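Why Do Things Look Shiny?

By Fiorella Mancuso

Have you ever tilted a spoon back and forth at breakfast and watched a little spot of light slide up and down the bowl of it? I used to do that so long my cereal went soggy, and my grandmother would tap the table and say, "Eat now, science later." Well, it's later now, so let's talk about shine!

Light travels in straight lines. It leaves a lamp or the sun and zooms along until it bumps into something, and then a lot of it bounces off again, a bit like a rubber ball. When the bounced light lands in your eye, you see the thing it bounced from.

Now think about bouncing that ball on a nice flat gym floor. You can guess pretty well where it will go. Bounce it on a pile of rocks and it might fly off anywhere, even over the neighbor's fence (sorry, neighbor). Light is the same. On a smooth surface, lots of light bounces off in the same direction, and if your eye happens to be in the right place you get a bright white spot called glare. On a rough surface, such as a brick or a wool sock, the light scatters every which way and there's no bright spot at all. We call that kind of surface matte.

Some things are shiny and a little see-through, both at once. The word for letting some light through is translucent. Wax paper is translucent, and so are lots of plastic sheets. Part of the light bounces off the top and makes the shine, and part of it goes on through, so you can often tell what's underneath.

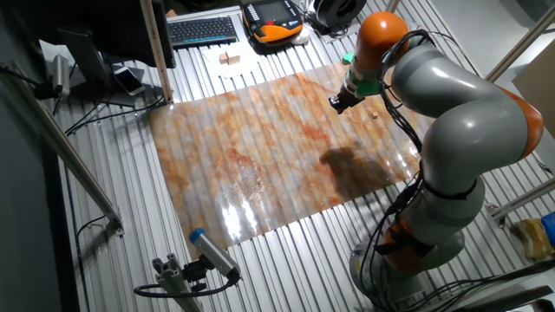 If you lay a sheet like that over something bumpy, the bumps may show through as stripes or dots, even when there's a pattern printed on the sheet, with swirls like marble. And wherever something blocks the lamp, you get a shadow, and the surface looks much darker there.

Try it yourself at home! You'll need a piece of wax paper, a smooth plastic folder, a flashlight and a comb. Put the comb under the wax paper and look for its teeth. Then shine the flashlight on the folder and move your head slowly from side to side. Does the bright spot stay put, or does it follow you? Draw what you see, and try the sock next.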